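Translator's Diary, Residency at the Lykkegaard House
Entry for Monday 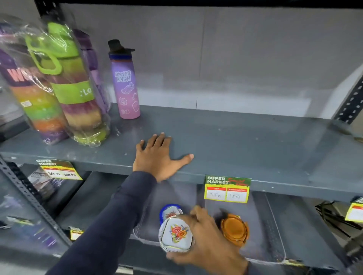 The second week of the residency began at nine with the reading of the revised drafts. Sawsan Darwish presented four poems from the middle section of her sequence, in Arabic and then in my English versions, and the house director asked that the discussion be recorded in this diary as well as in the minutes. I have tried to do so fairly, including where my own work was found wanting.

The first poem, "Vosine," gave the least trouble. It is a short piece in couplets, named for the river village where the poet spent one winter, and the English had already been through three drafts before we arrived. Ms. Darwish asked for one change. I had written "the ferry keeps its appointment," and she felt that the phrase was too courteous for a boat that is late in every other poem in the book. We settled on "the ferry comes." The line is now shorter than its partner by four syllables. She prefers it so.

The second poem took the rest of the morning. It turns on a verb that can mean both to fold and to bend aside, and the poet uses it five times, each time with a different object: a letter, a road, a sleeve, a voice, a year. My draft used "fold" throughout. Orhun Sönmez, who is preparing the Turkish edition and had kindly agreed to sit with us, argued that the repetition matters more than the ease of any single line, and that a reader will accept a folded road by the second stanza. Ms. Darwish was less certain. She read the poem aloud again, slowly, and asked that the road be allowed to turn. I have entered both versions in the working file and we shall return to the question on the last day.

Lunch was served at half past twelve. A letter had arrived from the editor at Westeck Press confirming the terms for the bilingual edition. The first printing is set at 900 copies, with the Arabic and English on facing pages, and the manuscript is due at the end of August. The editor asks for an introduction of no more than 20 pages. Ms. Darwish would like it to be much shorter than that, and I agree with her. The press also asks whether we would consider notes. I am in favor of a few, placed at the back, for the place names and for the two quotations from older verse. Mr. Sönmez has no notes in his edition and sees no need for them in ours.

In the afternoon I worked alone in the upstairs study on the long poem, "Lorow Road." It has 18 sections, of which I now have eleven in a state I would show to another person. The difficulty is one of pace. The Arabic moves by rhyme, and the rhyme carries the reader across gaps in the story which the English leaves open. I attempted section twelve with a half rhyme on alternate lines and gave it up after an hour. A plainer version, unrhymed but with the line breaks held exactly, reads better. I have kept the half rhyme in one place, at the close, where the speaker repeats her mother's name.

The evening reading was open to the public and 30 chairs were put out in the library. Ms. Darwish read first, for longer than planned, and I followed with the English. Questions were mostly concerned with whether she writes by hand — she does, in pencil — and whether she reads her own work in translation. She replied that she reads it as one reads a letter from a relative who has moved away. A man near the window asked for "Vosine" a second time, and we gave it in both languages with the new line in place.

To be done before tomorrow's session: type out section twelve, reply to Westeck on the matter of the notes, and ask Mr. Sönmez for his version of the third couplet.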